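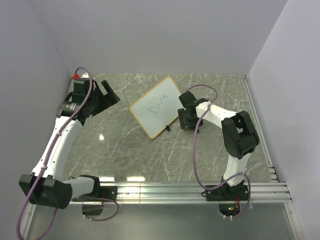
Figure 2. Small whiteboard lying at an angle on a grey marble-patterned work surface, with handwriting in blue marker.

4.2 What a handwritten board can tell a later reader

The case for the handwritten board is usually made on grounds of cost. Visser and Skirnstead both treat it as a record in its own right: someone writes a few characters, the board goes on the table, and the work is taken to be labelled. We are less sure. The writing on the board in Figure 2 looks something like "5-24", and a reader coming to it cold has at least three ways to take that. It could be the twenty-fourth of May, it could be May of a given year, or it could be item 24 in a fifth series. The board itself does not settle the matter, and we doubt that many do.

Our set held 425 boards. Ngubane and a second reader went through them separately, with no access to the written logs, and were asked what each board meant as well as what it said. They gave different meanings for 75 of them. Most of these were short strings of numbers with a dash or a stroke between them. Only 8 turned on the shape of a single character, so poor handwriting, the fault most often blamed in earlier work, explains very little here.

Surfaces may matter more than has been allowed. The table in Figure 2 has thin white veins running through the grey and throws back a bright spot of glare just left of centre. Kamanier's advice that a pale board "stands out on any dark or patterned top" takes no account of shine, and was tested on matt tops alone. A coloured edge, such as the orange-yellow one seen here, may help the eye to find the board, but we know of no evidence that it helps anyone to read it.

The Vitano guidelines suggest adding the year and the writer's initials. This seems sensible, though the claim that it removes all doubt rests on a trial with 2 writers who sat in the same room. We would want to see it repeated with people who have never met.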